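Pastura Home Forum > Kitchen and Pantry > Plastic bags: knot, fold or toss?

zuterfan60
Posted Aug 18, 2026

OK, settle something for me. My sister-in-law visited, opened the drawer under my counter and laughed at me. It's full of produce bags and bread wrappers, all scrunched up and stuffed in. I reuse them for everything (lunches, half onions, muddy shoes) so they're not going anywhere, but the drawer doesn't close anymore. What do you all do with yours?

marigold_pantry
Knots! One loose knot in the middle and drop it in a bin. Takes a second and they stop breeding in there. I've done it for 12 years and my drawer closes just fine.

Aguirre_Kev
Knots are the worst. By the time you pick one open it's stretched or torn, and if there was any label on it you've got sticky stuff on your fingers too. Fold them flat. Lengthwise in thirds, then little triangles like a paper football. My kids do it while they watch TV and they all fit in a shoebox.

marigold_pantry
Who is folding produce bags into triangles, Kev. I have a job.

Surachet Chaimongkol
I used to work the drinks and produce side of a small grocery, so I've handled more thin plastic than anybody should. My two cents is that you're both right, for different bags. The crisp ones with handles fold nicely and stay folded. The thin crinkly kind that comes off a roll won't hold a crease for anything – you press it down, turn around to straighten the soda, and it has puffed back up again.
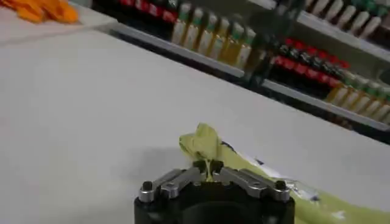
With those I gave up on folding and just twist. Grab it near the middle, squeeze the air out toward the open end, give it a couple of turns and tuck the tail in. Loose enough that you can shake it open with one hand. And peel the sticker off first if there is one, while it still comes off in one piece! A label left on will glue itself to the next bag over and then you're throwing out two.

zuterfan60
Ooh, the sticker thing explains a lot about my drawer. Do you rinse them? I do if it was just lettuce. Anything that had meat in it goes straight in the trash.

Surachet Chaimongkol
Same here. A quick rinse, then I hang them over the faucet overnight. If it still smells like onion in the morning I let it go.

Aguirre_Kev
I'll give you the thin ones, fine. But a twist comes undone as soon as you dig around in the drawer. Mine stay put.

tinroof_dee
Can I be the grump? Stop bringing them home. I bought 3 mesh bags at the Atunura market last December and I've hardly touched the roll since. Wash them with the towels, done. I must have had 300 plastic ones in my pantry before that and most of them were never going to be used for anything.

marigold_pantry
Mesh is great for oranges and useless for cilantro, which goes limp on me in a day. And the bread comes in plastic whether I like it or not.

tinroof_dee
Cilantro in a jar of water, bag over the top. Okay, so I do keep a few bags.

Aguirre_Kev
HA. Folded, I hope?

tinroof_dee
Wadded up behind the flour, Kev.

zuterfan60
Update: I went through the whole drawer tonight. Everything with a hole or a stuck label is gone, the handle ones are in triangles (kind of lopsided, but my first try!) and the thin ones are twisted in an old tissue box. It closes. I'm going to try the mesh ones for apples and potatoes next and see if I remember to bring them to the store.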